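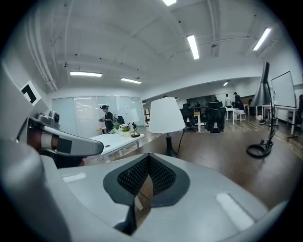

Greiferdaten und Handschuhdaten zusammenführen: Anleitung zu Kellska

Stand: August 2025

Wer Demonstrationen mit dem Handgreifer und mit Markerhandschuhen aufnimmt, besitzt am Ende zwei Datensätze, die einander nicht leiden können. Kellska ist unser Versuch einer Eheberatung. Die Methode rechnet beide Quellen auf einen gemeinsamen Aktionsraum um, mit dem sich dann eine einzige Policy trainieren lässt. Für das Lampenprojekt waren das 1579 Episoden mit dem Greifer und 467 mit den Handschuhen. Das Verhältnis ist unausgewogen, und wir haben uns daran gewöhnt.

Voraussetzungen

Beide Kameras sind intrinsisch kalibriert. Die Kalibrierung von letztem Jahr zählt nicht, auch wenn die Datei noch da liegt und vertrauenswürdig aussieht.
Funetti (unser Aufnahmeprogramm) läuft auf beiden Rechnern in derselben Version.
Jeder Marker-ID ist genau ein Würfel und eine Fläche zugeordnet. Doppelt gedruckte IDs findet man sonst erst im Training, und zwar an Händen, die durch den Tisch fliegen.

Schritt 1: Uhren abgleichen

Vor jeder Sitzung beide Kameras auf denselben blinkenden Bildschirm richten und den Versatz in Funetti eintragen. Nach der Sitzung wiederholen. Weichen die Werte um mehr als 7 Millisekunden voneinander ab, interpoliert Kellska linear dazwischen. Bei großen Sprüngen hat meist jemand den Rechner neu gestartet und es für nicht erwähnenswert gehalten.

Schritt 2: Handpose aus den Würfeln schätzen

Pro Würfel alle sichtbaren Flächen gemeinsam lösen. Eine einzelne Fläche genügt dem Solver zwar, sie lässt ihm aber die Wahl zwischen zwei Lösungen, und er nimmt gern die andere. Für Lampen gilt das besonders: Beim Griff an den Schirm dreht sich der Handrücken schnell von der Kamera weg, und dann bleibt von drei Flächen eine übrig.
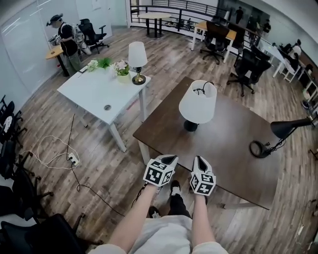 Fehlende Posen füllen wir bis zu einer Lücke von fünf Bildern auf. Alles darüber wird geschnitten. Frühere Fassungen waren großzügiger und erzeugten sehr elegante Bewegungen, die kein Mensch je ausgeführt hatte.

Schritt 3: Auf den Greifer abbilden

Der Greifpunkt liegt in der Mitte zwischen Daumen und Zeigefinger. Den festen Versatz vom Würfel zu diesem Punkt bestimmt man einmal pro Person und Handschuh. Die Öffnungsweite wird auf den Hub des Greifers skaliert, extreme Werte werden abgeschnitten.

Schritt 4: Aussortieren und trainieren

Viten prüft jede Episode auf Sprünge und Kollisionen mit der Tischebene. Bei uns blieben 1651 Episoden übrig. Der Rest liegt in einem Ordner namens "später", den seither niemand geöffnet hat. Beim Training ziehen wir jeden Batch zur Hälfte aus jeder Quelle, sonst gehen die Handschuhe unter.

Bekannte Probleme

Kabel. Sie stehen in keinem Zustandsvektor und ziehen trotzdem an der Lampe. Eine Behandlung ist für die Version im September vorgesehen, bis dahin hilft genug Spiel in der Zuleitung.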